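Chapter 7
Regional-Language Streaming Services

Chapter Outline
7.1 From the Broadcast Schedule to the Catalog
7.2 Language as a Market Boundary
7.3 Licensing, Commissioning, and Windows
7.4 Dubbing and Subtitling
7.5 Case Study: The Tulus Catalog
7.6 Review and Further Work

Learning Objectives
After studying this chapter, students should be able to:
Explain how a streaming catalog differs from a broadcast schedule.
Define a regional-language service and distinguish it from a general service with regional titles.
Describe the main ways in which a service obtains films and series.
Compare dubbing and subtitling in terms of cost, time, and audience response.
Read a simple catalog table and draw limited conclusions from it.

Introduction

Chapter 6 dealt with national broadcasters and the way in which a fixed schedule shaped the viewing day. A program was made for a time slot, advertised for that slot, and judged by the number of households that watched it then. Streaming services work under different conditions. A film placed in a catalog in February may find most of its viewers many months later, and a series that few people noticed at first may be brought forward again when one of its actors appears in a popular release. The present chapter looks at what these conditions have meant for services whose titles are made mainly in one language.

The term "regional-language service" is used here for a subscription or advertising-supported service that meets two tests. First, more than half of its titles were made in a single language other than the main language of the national market. Second, its menus, search tools, and customer support are offered in that language. A large general service may carry many titles in the same language without meeting the second test. The difference matters to viewers who are less at ease in the national language, and it often decides which member of a household chooses the evening's film.

7.1 From the Broadcast Schedule to the Catalog

A broadcaster has a limited number of hours to fill. Each hour given to one program is taken from another, and programs with small audiences are therefore hard to defend. A catalog has no such limit in principle. In practice it has others. Titles must be licensed, stored, described, rated for age, and placed where viewers can find them, and every one of these steps costs money. A service with 2,000 titles and little staff time for description may serve its viewers less well than one with 1,000 titles that are carefully sorted.

Catalog size should be read with care for a further reason. Services count in different ways. Some count a series as one title, some count each season, and a few count each episode. The tables in this book count a series as one title regardless of its length, and short films are counted only if they are listed separately in the menu.

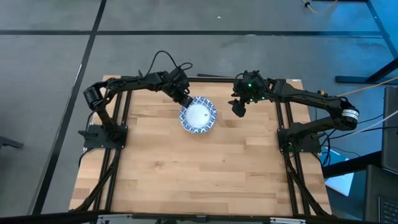 Figure 7.1 Wood-topped table with a black rail along its far edge and robot arms on opposite sides.

Students should also keep apart the two ideas of availability and exposure. A title is available if a subscriber can play it. It is exposed if it appears on the opening screen, in a row of suggested titles, or near the top of a search. Older films in particular may be available for years with almost no exposure. Exercise 3 at the end of the chapter asks students to examine this difference in a service of their own choosing.

7.2 Language as a Market Boundary

The audience for a regional-language service is seldom confined to one region. It includes people who live where the language is widely spoken, people who have moved to other parts of the country, and families abroad. These groups do not want the same things. Viewers at home tend to look for new releases and current comedy. Viewers who have moved away more often ask for older films, devotional and classical music programs, and children's titles that parents can use in teaching the language.

Prices are affected by this division. A service may charge a low monthly fee in its home market and a higher one abroad, provided that its licenses permit viewing in both places. Where rights abroad belong to another company, the overseas catalog will be smaller, and subscribers who travel may find that a series they had begun is no longer offered. Section 7.3 explains how such gaps arise.

Case Preview: The Tulus Catalog

Tulus is a regional-language service with its main office in Wevenville and a dubbing studio in Kiltbridge. It opened with a catalog made up almost wholly of older feature films licensed from one distributor, Kelemen. On Mar 29, 2019, the date used for all tables in Section 7.5, the catalog held 658 titles. Feature films still formed the largest group, followed by comedy series and recorded stage performances.

The case has been chosen for the clear way in which it shows the move from licensing to commissioning. While the service depended on a single distributor, it had little control over the timing of new titles. Its first original series was short and inexpensive, and it was released with subtitles only. Dubbed versions came later and were limited to titles that had already drawn steady viewing.

Key Terms
Availability, catalog, commissioning, dubbing, exposure, license, original title, regional-language service, release window, subtitling, territory

Before You Read

List the films and series watched in your household during the past 2 weeks. For each one, note the language in which it was made, the language in which it was watched, and the way in which it was found. Keep the list, as it will be needed for the exercises in Sections 7.2 and 7.4.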